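Print this page | E-mail this page
Last updated: February 2018

Speaker notes: Writing a trade offer that gets an answer
Parkitz Keeper Hockey League, winter get-together, Bosier Hall
Speaker: Reece Sedgwick

(Start once people have their coffee. Don't rush the opening, they'll still be finding chairs.)

Thanks, everyone, and thank you for coming out in this weather. I know a good number of you only know each other as team names, so if you haven't yet worked out which face belongs to the fellow who outbid you for your goalie, please do that at the break and be kind about it.

I was asked to talk about trades. I said yes straight away and then spent a week wondering what I had to offer, seeing as my own record includes giving up a first-round pick for a winger who went on to play on somebody's fourth line. So take this as advice from a person who has made most of the mistakes personally. What I did have was the message log. Granero keeps every note that goes with an offer, and over the life of our league that comes to 3,000 messages. I read them. My wife thought I was unwell.

(Pause. Let them groan.)

What struck me, going through all that, was how many perfectly decent offers went without any reply at all. They weren't turned down, they just sat there until they expired, and by then the sender was grumpy and the other manager had forgotten there'd been an offer. We lose a lot of trades that way, and I think we lose a bit of goodwill along with them, which matters more to me in a keeper league where we're going to be dealing with one another for years.

So most of this evening is about the note. The players and the picks I'll leave to you. You all have your own spreadsheets and I wouldn't dream of interfering.

PART ONE: READ THE OTHER ROSTER FIRST

I know this sounds like something your grandmother would tell you. But go and look at the log and you'll find offer after offer where someone with three good centres is being asked to take a fourth. The sender had a surplus, the sender wanted to be rid of it, and that was as far as the thinking went.

Before you write anything, open the other team's page and spend a few minutes there with a cup of tea. Look at where they sit in each category. If they're miles ahead in hits and hopeless in power-play points, then your bruising defenceman is worth very little to them, however much you paid for him at the auction. Look at their injured list. Look at the contracts that run out in April, as anybody with a pile of expiring keepers is going to be in a different mood from someone who's locked up for years.

And remember the schedule. An 82-game season is a long one, and the value of a player in November has very little to do with his value when there are only a few weeks left and the other manager is trying to squeeze in one more start from each goalie. I've had offers turned down flat in the autumn and accepted word for word in the new year. Same players, same note. The other team's needs had changed and I happened to ask again at a good moment.

(If there's a question about goalies here, park it. Goalies are a whole other evening.)

I sent a draft of this section round to a handful of people before tonight and asked what I'd left out.

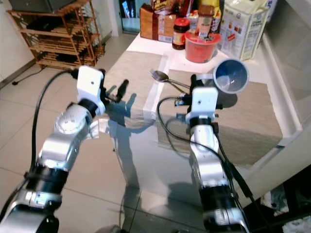
Vasylyna Hrytsenko wrote back that I ought to say something about the manager's habits as well as the roster, and that in her view some people simply will not trade a player they drafted themselves in the first year they have him, so there's no use asking, and you'd save everybody a good deal of bother by noticing that and going after someone they picked up on waivers.

I think that's quite right, and I was a little embarrassed not to have thought of it, being exactly that sort of manager. We get attached. You spend all summer telling people that a young defenceman is about to break out, and you're not going to hand him over in the second week for a fair price, even when it is a fair price. But the fellow you grabbed off the wire to cover an injury? Take him, he's yours, let's talk.

PART TWO: THE FIRST LINE

Your first line should say what you think the trade does for them. Do that before you say a word about yourself.

Compare these two. Both are from the log, and I've taken the names off.

"Need a goalie badly, would you do this?"

"You're short of blocks and I've got more than I can use. Would this help?"

The first got no answer. The second got a reply that same night, and although the reply was a no, it came with a counter-offer, and the counter-offer turned into a trade. The funny thing is that the first offer was the more generous of the two, in my opinion. But it told the other manager that the sender was desperate, and a person who hears that you're desperate tends to wait and see whether you get more so.

Kiyoshi Fujimoto has a lovely way of doing this. He asks a question before sending any offer at all. Something small, like whether you're happy with your left side. It costs nothing, it isn't a commitment, and by the time the offer turns up you've already told him what you want. I fell for it twice before I noticed, and I've been using it ever since.

(Look at Kiyoshi. Wait for him to stop denying it.)

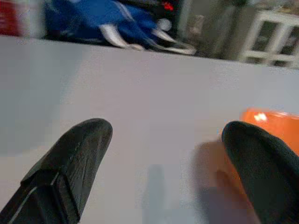

Gripper fingers over the tabletop.

PART THREE: DON'T SELL TOO HARD

Now, the longest note in the whole log runs to 32 lines. I won't say who wrote it. It has points-per-sixty in it, it has quotes from a beat reporter, it has a paragraph on the player's new stick. And I read it with real admiration, as a piece of work, but by the end of it I was certain there was something wrong with the player.

That's the trouble with the long pitch. The other manager can look up the numbers as well as you can. When you put them all in, it starts to sound as though you're trying to get them past something. Two sentences is plenty for most trades. If it's a big one, with picks going both ways and a keeper contract involved, then perhaps a short paragraph, and offer to talk on the phone.

Some phrases I'd ask you to retire, with love:

"I'm giving up the best player in this deal." Perhaps you are! Let them find that out and feel clever about it.

"Everyone else has already made me an offer for him." We're a small league. We talk. People check.

"This is my final offer," when it's your first.

"You'd be crazy to say no." I used this one myself on Daichi Fukuda, years ago, and he said no, and he went on to win the Fortin Cup, so there you are.

PART FOUR: THE OPENING PRICE

I was always taught to start low and work up, and in a league of strangers that may be sensible. Among ourselves I've come round to opening quite close to what I'd accept. Leave a bit of room, a late pick or a bench player, so the other person can ask for something and get it. People do like to get something. But if the first offer is an insult you've used up their patience, and when the real one comes along a few days later they'll read it in the light of the first.

Kanako Hayashi disagrees with me on this and she's had more good trades than I have, so I'll ask her to give the other side when we get to discussion. (Kanako — five minutes, please, and you're allowed to be rude about me.)

One practical matter while we're on price. In our rules a keeper's salary goes with him. Every year somebody forgets, and every year there's an unhappy exchange when the auction budgets are posted. Put the salary in the note. Just the number, beside the name. It takes no time and it heads off a great deal of grief.

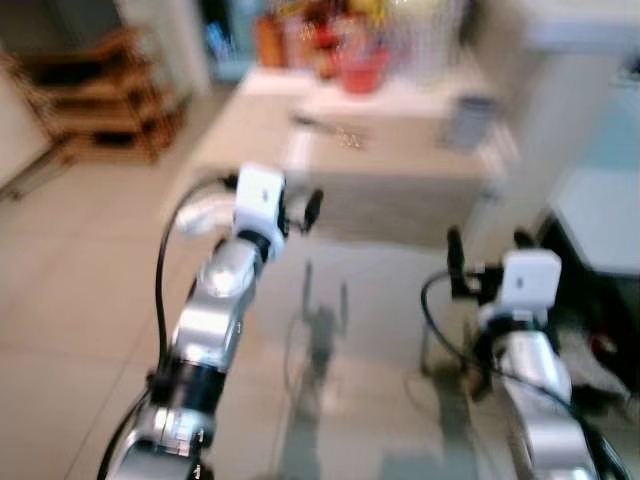 Both arms at the glass-topped table.

PART FIVE: SAYING NO

I've talked so far as if we're all senders, but we spend just as much of the season on the other end, and I'd like us to be better at that too.

Please answer. Even a bare "no thanks" is a kindness, as it lets the other manager go and ask someone else. If you've got another minute in you, say which part was the problem. "I like your winger but I can't lose a centre" is a wonderful reply. It tells me what to fix and it tells me you read the thing. And if you're simply not trading that player, say so, once, and put a note on your team page so the rest of us don't keep knocking.

If you're angry about an offer, leave it overnight. I've got a couple of replies in that log that I'd pay good money to have back. Most lopsided offers come from someone who values a player differently from you, or who hasn't noticed that he's been moved to the third pairing. Very few of them are meant as a slight.

And when a trade does go through, thank the other person, and then leave it alone. Please don't write in April to tell them how it worked out.

(Discussion. Kanako first, then open it up. Likely questions: vetoes, three-way deals, whether picks more than a year out should be allowed. On vetoes, say that the rule is up for a vote at the spring meeting and I'd sooner not get into it tonight.)

(Before the break: remind everyone that the trade page on Granero now e-mails you when an offer is two days from expiring, and that you have to switch it on yourself, under settings. Offer to do it for anyone who brings me their phone. Sandwiches are at the back, the egg ones are on the left.)

Print this page | E-mail this page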